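Search the forums Enter keywords Go

Soft fingers or parallel jaws for cloth? (two-arm bench setup)

flatbatt3ry
Posted Jan 2, 2025

We've got three sets of fingers to choose between for fabric work and I've been asked for an opinion, which was the first mistake. The candidates are the Flurinby moulded fingers, the stock parallel jaws, and a pair of Drusport pads someone bought at the end of a budget year. Two arms, one tabletop, one bit of cloth. The job is to pick it up from a heap and get it flat enough to fold.

So far the Flurinbys win on picking up a single layer. The stock jaws grab whatever's there, including the layer you wanted left behind. The Drusports have a lovely grip and won't let go, so every release ends with the cloth following the arm home like a stray.

What I can't sort out is the second grasp. Once one arm has a corner up, the rest hangs in a rope and the other arm has no edge to find.

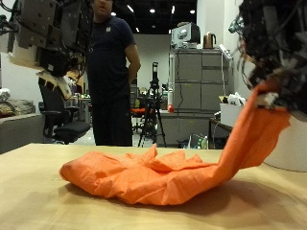 Eltthorpe reckons fingers are the wrong thing to be comparing and the whole argument is about cameras. Put a decent depth camera down low, side on to the table, and the stock jaws will do fine.

gasketcase
Disagree with Eltthorpe, as is traditional. We ran a side camera for most of February and all it gave us was a sharper view of the jaws missing. Wrinkles are wrinkles. If the fingertip is 3 mm too thick it isn't going under the hem, however nicely you've lit it.

Eltthorpe
Your side camera was zip-tied to a shelf.

gasketcase
It was a good shelf.

dong_fan_88
What controller? We swapped to the Dong one and the grip force finally stopped wandering. Before that I'd have sworn the fingers were rubbish. Cost us $1,000 and a fair bit of pride.

flatbatt3ry
Stock controller. Force does wander after roughly 30 grasps, now you mention it. I'd been blaming the pads.

Eltthorpe
Told you it wasn't the fingers.

gasketcase
You said it was the cameras.

flatbatt3ry
Right, plan is: same fingers, lower force limit, and drag the cloth along the table before the second grasp so it opens out a bit. If that's no good I'll try the other controller, then the camera, in that order. Eltthorpe can sulk.

dong_fan_88
Drag slowly. Ours took the tablecloth trick as a personal challenge.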